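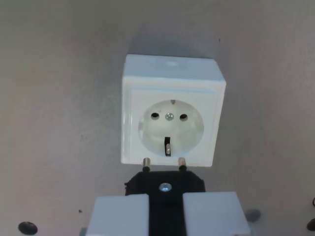 ## Plug insertion, wrist view: a thread

**1/** Gripper comparison on the plug task board, 7/21/23. Two finger sets, same arm, same controller, same wrist camera. Task: pick up a black two-pin plug, line it up with the surface-mount socket, push it home. The view at the top has the prongs still beneath the socket face, pointing up at it.

**2/** Finger set A is the Flelach pair: white, rectangular, blocky. Set B is the Skudness pair, narrower, with a V groove cut down the middle of each pad. The pads at the top are the Flelach ones. I swapped nothing else between runs except the tool offset in the controller.

**3/** Grip point matters more than I expected. The Flelach fingers close on the narrow part of the plug, below where the body widens. That leaves the prongs and the center screw clear for the camera. The groove on set B wants to sit higher up, and then a fingertip covers one prong on approach.

**4/** Camera notes. Exposure locked at 2000 microseconds. On auto it kept chasing the screw highlight on the plug and the contact holes lost their edges. White socket on matte gray is an easy segmentation. White fingers next to a white socket is less easy. I mask the fingers out by fixed region, as they don't move relative to the camera once closed.

**5/** Controller is a Mansour unit, force loop at 400 Hz. Approach is position control to a standoff point, then a switch to compliance for the search. The search is a small spiral. Step size started too coarse and the prongs skipped right over the holes. Halved it and left it there.

**6/** Failure type one: rotation in the grasp. A flat pad on a flat strip holds well side to side. It does less for pitch. When a prong touches the rim of the recess, the plug tips back a little and the prongs are no longer parallel to the holes. The force reading looks normal while this happens. You only catch it in the image.

**7/** Failure type two: grounding clip. The socket has one at the bottom of the recess, and a plug coming in low lands on it. Raising the standoff by almost 5 mm cleared that up for both finger sets.

**8/** Set B is better on pitch. The groove gives it more contact and the plug stays put under load. It is worse on pickup, as it needs the strip centered before it closes. Set A takes a sloppy pickup and drags it straight.

**9/** Logging goes through Holero. The last run on the Flelach fingers is file 3979 if you have access to the share. Force, joint positions and wrist video are on one clock. Set B logs are in the same folder but the video timestamps drift, so don't line those up by frame number.

**10/** Staying on set A for now and adding a thin rubber face to the pads for the pitch problem. Pad thickness will change the tool offset again, so that gets recalibrated before the next batch.

**11/** Small correction to 5/: the 400 Hz figure is the force loop only. Vision updates arrive much slower and are not used once the search starts.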